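Hands before arms: Lowri Craddock on training the Grulosden line

Lowri Craddock ran the folding tables at the Grulosden linen service before she moved to the automation side. Her team now records handling tasks with hand-held grippers, and the recordings are used to train the arms on the sorting line.

"The arm learns from the person's movement," she says. "If the person is careless, so is the arm. We had to learn to pick up a towel all over again, with two fingers."

Some of the recording is done in people's homes, on beds and tables with ordinary things left on them. Towels are the slow part. A packet keeps more or less the same outline when it is gripped - a towel does not.
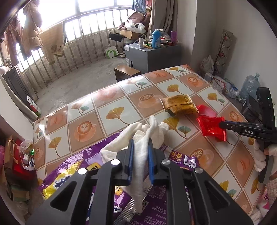
Page last changed: 6/26/26

With a gripper in each hand, a worker can hold a towel in one and reach for a packet with the other. Craddock's group has kept 3,473 recordings so far and thrown out 278, mostly for dropped items.

Jianguo Shi, who checks the recordings, used to load the dryers. He misses the walking. "My back is better and my eyes are worse," he says. His shift now has a screen break every hour, which was agreed in November after complaints.

Pay was the harder question. Recording was first graded as light work, below folding. Craddock objected. "It is skilled. A new starter needs roughly 2,000 grips before the wrist settles down." The grade was raised, but night staff are still on the old one.

Asked whether the folding tables will go, she says two have gone already and the rest are under review.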